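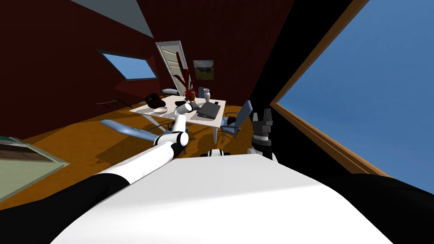 Zimmer mit Holzboden, Computergrafik

Warum knarrt der Fußboden?

Du willst abends leise in die Küche gehen. Nach drei Schritten macht es unter deinem Fuß: krrrk. Am Tag hast du an derselben Stelle gar nichts gehört. Tagsüber ist es im Haus lauter, und kleine Geräusche gehen unter. In der Nacht fallen sie auf.

Woher kommt das Geräusch?

Ein Holzboden besteht oft aus vielen Brettern. Lange, breite Bretter heißen Dielen. Kleinere Stücke, die in einem Muster verlegt sind, nennt man Parkett. Unter den Dielen liegen meistens Balken oder Latten. Daran sind die Bretter mit Nägeln oder Schrauben befestigt.

Wenn du auf ein Brett trittst, biegt es sich ein kleines bisschen durch. Das ist so wenig, dass du es nicht siehst. Sitzt das Brett fest, bleibt es still. Sitzt es locker, reibt es am Nachbarbrett oder an einem Nagel. Dabei hakt es kurz fest, rutscht weiter und hakt wieder fest. Das passiert viele Male hintereinander und sehr schnell. Das Holz fängt an zu zittern, und dieses Zittern hörst du als Knarren.

Bei einer Geige ist es ähnlich. Auch der Bogen bleibt immer wieder kurz an der Saite hängen und rutscht dann weiter. Nur klingt es bei der Geige schöner.

Warum werden Bretter locker?

Holz war einmal ein Baum. In einem Baum gibt es feine Röhren, durch die das Wasser von den Wurzeln nach oben steigt. Auch wenn der Baum gefällt und das Holz getrocknet ist, kann es noch Wasser aus der Luft aufnehmen. Dann quillt es und wird etwas breiter. Ist die Luft trocken, gibt das Holz Wasser ab und wird wieder schmaler. Man sagt dazu: Das Holz arbeitet.

Im Winter laufen die Heizungen, und die Luft in den Zimmern ist trocken. Zwischen den Brettern entstehen dann Fugen, in die manchmal sogar eine Münze passt. Im Sommer gehen die Fugen oft wieder zu. Über viele Jahre lockern sich dabei die Nägel.

In der Länge verändert sich ein Brett übrigens kaum. Es wird vor allem breiter und schmaler.

Alte Böden

Im Dorf Grutley steht ein Schulhaus, dessen Dielen rund 300 Jahre alt sind. Sie sind aus Eiche. Eichenholz ist hart und hält lange, wenn es nicht feucht wird. Vor der Tür sind die Bretter trotzdem ausgetreten, und in der Mitte ist eine flache Mulde. In Datthorpe liegt im alten Kornspeicher ein Boden aus Kiefer. Kiefer ist weicher und bekommt schneller Dellen, zum Beispiel von Stuhlbeinen.

Manche Böden sollen sogar Geräusche machen. In Japan gibt es alte Gebäude mit sogenannten Nachtigallenböden. Wenn jemand darübergeht, zwitschern sie fast wie Vögel. Das kommt von Metallklammern und Nägeln unter den Brettern, die aneinander reiben.

Was kann man gegen das Knarren tun?

Manchmal hilft es, ein lockeres Brett wieder festzuschrauben. Das müssen Erwachsene machen, denn unter dem Boden können Rohre und Kabel liegen. In die Fugen kann man auch Talkumpuder streuen. Es wirkt wie ein trockenes Schmiermittel, und die Bretter gleiten leichter aneinander vorbei.

Zum Ausprobieren: die Knarrkarte

Du brauchst ein Blatt Papier, einen Bleistift und einen roten Buntstift.

Zeichne den Umriss von deinem Zimmer oder vom Flur. Trage die Tür und die großen Möbel ein. Geh dann langsam in Socken über den Boden und mach für jede knarrende Stelle ein rotes Kreuz. Probiere auch den Rand aus. Dicht an der Wand ist es oft leiser.

Heb das Blatt auf und geh 6 Monate später noch einmal dieselbe Strecke. Vielleicht sind ein paar Kreuze dazugekommen, vielleicht knarrt es an manchen Stellen nicht mehr.

Wörter zum Nachschlagen

Diele: langes Brett für den Fußboden
Fuge: schmaler Spalt zwischen zwei Teilen
quellen: Wasser aufnehmen und dicker werden
schwinden: Wasser abgeben und schmaler werden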